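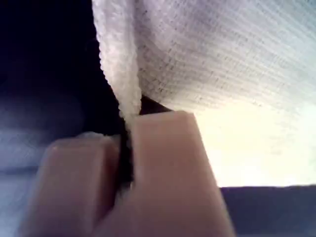
4.2 Répartition des tâches au poste de pliage

L'introduction de la cellule à deux bras dans l'atelier de linge plat de Mateos n'a pas supprimé le poste de pliage ; elle en a déplacé les limites. Avant l'installation, une même opératrice prélevait la pièce, repérait les coins, pliait, contrôlait et empilait. Après l'installation, la prise et le pliage des petites pièces blanches reviennent à la cellule, tandis que le tri amont, le contrôle et la reprise des échecs restent manuels. Nous appelons « travail résiduel » l'ensemble de ces opérations, en suivant la terminologie proposée dans la section 2.

Le corpus comprend 3814 cycles enregistrés sur le site, dont 367 ont donné lieu à une intervention humaine. Une intervention est définie comme tout geste effectué dans l'enceinte de la cellule entre le début et la fin d'un cycle. Les gestes de chargement et d'évacuation en sont exclus, de même que les arrêts demandés par la maintenance. Le codage a été réalisé indépendamment par O. Slanina et F. Apaza, puis les désaccords ont été discutés en présence d'un troisième codeur.

La majorité des interventions se concentre sur la phase de saisie. Le textile n'offre pas de géométrie stable : un bord replié sur lui-même peut être pris pour un bord simple, et deux épaisseurs pincées ensemble conduisent à un pli décalé que la suite du cycle ne corrige pas. Les opératrices ont rapidement appris à reconnaître cette configuration avant que la cellule ne signale une erreur. Cette anticipation n'était prévue ni dans la fiche de poste ni dans la formation de 58 minutes dispensée lors de la mise en service.

Il en résulte une forme de surveillance que les indicateurs de production saisissent mal. Le temps d'intervention est court, mais l'attention requise est continue – l'opératrice qui empile regarde aussi la cellule, et règle son propre rythme sur celui des bras. Plusieurs d'entre elles ont décrit ce couplage comme plus fatigant que le pliage manuel, alors même que les mouvements répétés du poignet avaient diminué.

La disposition retenue, avec un bras de chaque côté d'un plan de travail noir (figure 3), détermine en partie ces gestes. Les deux extrémités de la pièce sont accessibles aux effecteurs, mais la reprise manuelle suppose d'engager la main entre les bras ou par-dessus les câbles. La procédure impose l'arrêt complet avant tout accès. 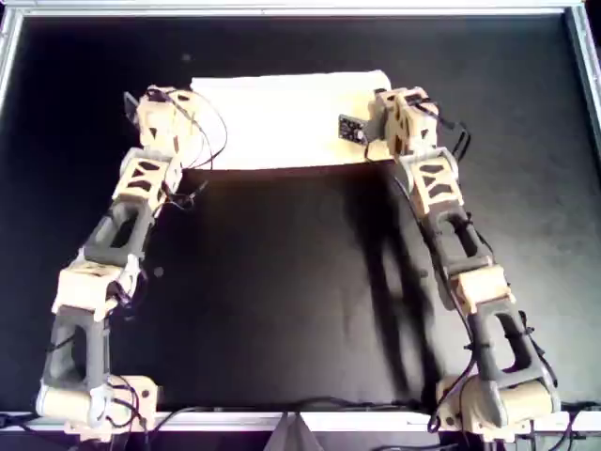

Yolanda Bustamante a objecté, lors de la restitution, que l'arrêt complet n'était pas le vrai problème : selon elle, on perd davantage de temps à décider s'il faut arrêter qu'à remettre le linge en place, et cette décision n'est comptée nulle part. Elle a ajouté qu'au pliage manuel une pièce mal prise se rattrapait sans y penser.

Figure 3. Cellule de pliage à deux bras. La pièce textile blanche est posée au fond du plan de travail, un effecteur à chacune de ses extrémités.

Cette remarque nous a conduits à réviser la grille de codage. Une catégorie « hésitation » a été ajoutée pour les séquences où l'opératrice interrompt sa tâche et s'oriente vers la cellule sans y intervenir. Appliquée à un sous-ensemble de 900 cycles, elle fait apparaître des épisodes absents du premier codage, surtout en fin de lot, lorsque les piles à évacuer s'accumulent. Leur durée n'a pas été analysée, l'horodatage des vidéos d'atelier étant trop grossier pour cet usage.

Deux limites doivent être signalées. Les observations portent sur un seul site et sur des pièces de petit format ; le site de Stolivlow, où les draps sont traités par une autre équipe, n'a pas été inclus. En outre, les opératrices observées avaient toutes pratiqué le pliage manuel. On ignore si des personnes formées directement sur la cellule développeraient la même capacité à repérer les prises défectueuses. La section 4.3 examine ce point à partir des entretiens.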